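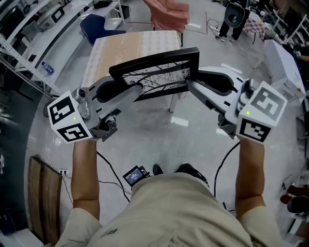 Esko Partanen wrote in June that he didn't see why the pose tracker had to be replaced at all, given that the old one passed its tests. His note came in after the last report, and the comparison that answers it took up most of the period.

The old tracker passed on short recordings of one hand. With two grippers on the same object the left and right tracks drifted apart, and a rigid object appeared to stretch in the data. A picture frame shows this plainly. Its width is known, so any change in the distance between the two grippers while both are holding it is error. On the 262 recordings in the reference set, the old tracker exceeded our limit in 20. The new one, which solves both grippers together whenever a shared grasp is detected, exceeded it in 2. Both of those are lifts in which one gripper's markers turned away for most of the motion.

Work completed

Time alignment between the two gripper streams now runs at import. It was a separate script before and people forgot to run it. Recordings that fail alignment go into a review folder with the reason written in the log.

Lauri Valtonen rewrote the grasp detector. It uses jaw opening and relative motion and no longer needs a hand-set start time. It still reports a grasp too early on thin objects.

The Zerkon planner accepts two-arm trajectories from the new format. Replay in simulation works for lifting and turning. Handing an object from one gripper to the other does not work yet, and the planner stops with a joint limit error.

Problems

Processing a recording takes longer than before. We had planned for overnight runs on the Homport machine and these now finish after 9 a.m. Aarne Mäkelä has found that most of the extra time goes to reading images twice. The fix is written but not merged.

The Daltinport test site is still on the old file format. Files from there are converted by hand, and 15 are waiting.

Spending

Within budget. The storage line will be used up before the others, and we ask to move the unspent travel money to it.

Next period

Merge the image reading fix and rerun the reference set. Correct early grasp detection on thin objects. Move Daltinport to the new format. Begin handover trajectories in the planner, with Kauko Kauppinen as lead.

Alcides Paiva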